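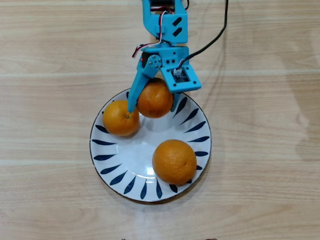

Cutting the first chapter?

vislow96
My novel opens with 3971 words of backstory before anyone speaks. My writing group wants it gone. Has anyone cut a whole opening and kept the plot clear?

C Gosling
Cut it. Start with the ferry.

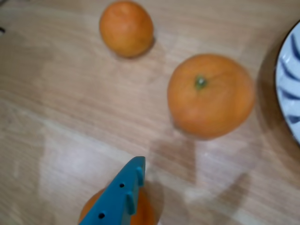
I'd move the father's letter to chapter 4 and lose the rest.

Roswitha R
I disagree. The slow start suits the book — trim it by half first.
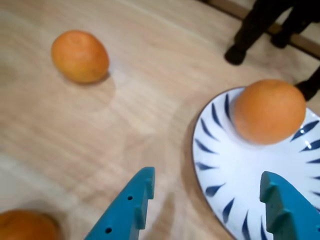
Dosow Writers' Club: Long Fiction Group

vislow96
Half still feels long, but I'll try both versions.

C Gosling
Keep the old file.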